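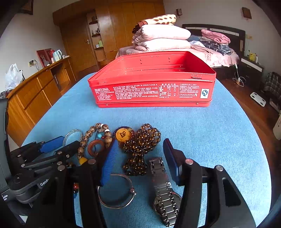 Figure 3. Bangle, beaded bracelet and wooden ring on light blue carpet.

4.2 Who turns up on the opening weekend

I should say at the outset that I like the cinema far too much to be neutral about any of this. Ruxandra Matei and I spent most of October standing in foyers in Wesberg with clipboards, asking people why they'd picked the film they'd picked, and I came away with sore feet and a lot of free popcorn.

We handed out 1000 cards and got 400 back that we could use. The question I cared about most was a simple one: when two films open together, what makes somebody walk up to the till and ask for the smaller one? Dumitrescu (whose model we lean on in Section 2) puts nearly all the weight on the lead actor. I went in expecting to agree with him. Our cards lean the other way, towards friends and family. People had been told to go by a sister, a workmate, a chap at the bus stop, and quite a few couldn't name anyone in the cast until they'd looked at the poster again!

Family comedies did especially well out of this. A comedy about parents gets passed along at dinner, and then four or five people come together, often with a grandmother who chose the seats. The star-led romances drew more couples, who booked earlier and talked less about it afterwards (Ruxandra thinks they were just shy of the clipboard, and she may be right).

The Jinitz, which has a single screen, gave us 61 of the usable cards. I've kept these apart from the rest in the tables. With one screen you can't change your mind in the queue, so the answers there tell us about choosing an evening out more than choosing a film. I did try pooling them, and the word-of-mouth effect got a little weaker but stayed put.

One thing still bothers me. We only asked people who had come, and I'd dearly love to know about the ones who heard the same chatter and stayed at home. The Tirkelel survey posted 2000 forms to households and might help with that, so I come back to it in Section 5.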